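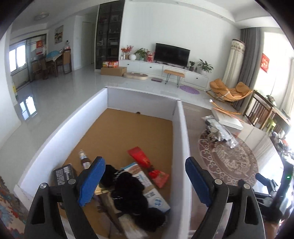
The big white box, with most of what is in it at the near end.

Family pages > The Kunden Road house > Packing > Odds and ends

Packing the odds and ends at Kunden Road

The furniture at the Akpalu house was easy to list. There is a page for it already, with sizes, and most of you have written to say what you want and what you don't. The small things took longer. I put them all through the front room, which is the living room and dining room together, and did the sorting on the big glass-topped table with a box close by. I started this page on 7 November 2018 and have added to it since, so some of the notes are older than others.

The move is 1,736 miles by road. The mover charges by weight with a minimum of 2,000 pounds, and we are over that, so every extra box costs something. It isn't much per box. It does mean that I have looked at each thing and asked if someone would unpack it at the other end.

The box

I bought ordinary brown cartons for the books and kitchen things. The big white one was in the upstairs closet, folded flat, and I don't know what it came with. It is wide and the walls are tall, so it suits things that don't stack. Soft things and packets went in first, wherever they fell, and I moved them around afterward. The black fuzzy one is bulky but weighs very little. It can go on top of nearly anything.

The long white carton with the light-blue end stays as it is. I haven't opened it. If you know what it is and want it, write to me before January.

The red wrapped pieces have been staying together. Glossy wrapping marks easily if something hard sits against it, so please don't put tools or jars in with them when you repack. The small bottle with the clear top needs to go in a zip bag before the box is taped, and so does any other bottle, full or empty. The mover won't take liquids unless they are bagged, and I would like to keep the white box clean.

I have left room at the far end for now. There is a drawer in the hall I haven't gone through, and I would like it all in one box if it will fit.

The table

Several people asked about the table, so I'll give it its own section. The top is glass over a dark reddish brown, with a round medallion in the center. The medallion has carp in it, flowers and waves around the fish, and two rings of curling clouds outside that. We all ate on top of those fish for years and most of us can't say which way they face.

It is going with the movers. They quoted 195 dollars to crate it and I said yes. I had thought of wrapping it ourselves in the quilts, but the quilts are promised to the Drarkum cousins and will have left by then.

Until the crate comes, the rules for the table are short. Nothing gets dragged across it. Metal goes in a bag first. No tape directly on the glass, as the last lot took me most of an evening with warm water and a cloth.

Shiny things and small metal

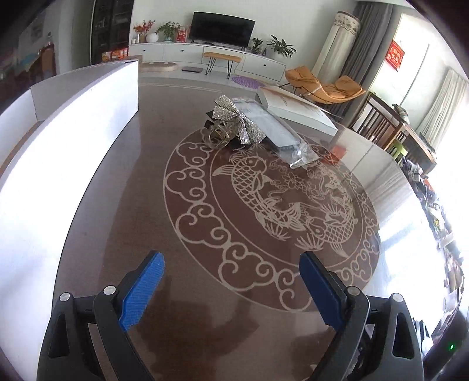 The rhinestone bow is the one everybody remembers, or says they do. I have had two requests for it. It will go to whoever has the better claim, and you can settle that between you. I would ask that it be wrapped in tissue and put in something hard. The loops catch on cloth, and a stone that comes off in the bottom of a box is not going to be found again.

The little gold wire crown I would like to keep myself if no one minds. Wire bends, so it travels in my hand luggage in a cup with a lid, stuffed around with paper napkins. I have done this before with glass ornaments and it works well enough.

The silver metal parts have been kept in a clear plastic bag. I haven't matched them to anything yet. My guess is that they belong to one of the lamps or the curtain rods, and I have been holding the bag up against things as I go from room to room. If they don't match anything by the time the last room is done they will still come along, because the piece they fit will be the first one unpacked. Please don't split the bag up.

Flat boxes lie flat, on top, and get a label on the short side. This applies to the white one too. I have been writing labels on masking tape and putting the tape on the outside only, so it can come off later without tearing the box.

What the numbers on the labels mean

There are 34 lines on the list so far. The number on the label is the line on the list, and the letter after it is the room it should go to: K for kitchen, F for front room, B for either bedroom, and S for storage. Anything with no letter is undecided. I have tried not to use that one too often.

The odds and ends are all under F for now. I know some of them never lived in the front room. It was the room with the best light and the biggest table, and it was simpler to start there and stay.

Shelving

The Beline shelves are not going. They were put together by three different people at three different times and I don't think they would survive being taken apart. The neighbor at the back has asked for them for his garage and he can carry them over in one piece. The baskets that were on the shelves are separate and are on the list.

Still to do

The hall drawer, as I said. It has batteries, string, keys and a great many takeout menus.

The top of the kitchen cupboards, which needs somebody taller than me.

The sewing things. I have the buttons in jars and I would like to leave them in jars, padded with the spare napkins. The patterns can lie flat under the quilts until those are collected.

Picture frames. The glass ones get cardboard on both sides and stand on edge. I have enough cardboard for these. I do not have enough for the mirrors and will get more.

Padding. Newspaper leaves ink on anything pale, so please use it only for things that can be washed. I have two rolls of plain paper in the front closet and that is for everything else. Bring back what you don't use.

If you are coming to help

Come in by the side door. The front one is blocked with cartons and will be until the truck has been. Bring a marker that works and your own tape if you have a kind you like. There is tea. The kettle and the blue mugs are being packed last.

If you want something from the list, send me the line number and not a description. I have had three messages so far asking for "the nice bowl" and there are a good many bowls.

Things no one has asked for by the end of the packing go to the resale shop on Kunden Road, apart from papers and photographs, which I will keep and scan a few at a time.

Esi Korletey

Contact Esi | © 2018 Korletey and Akpalu family pages | Back to top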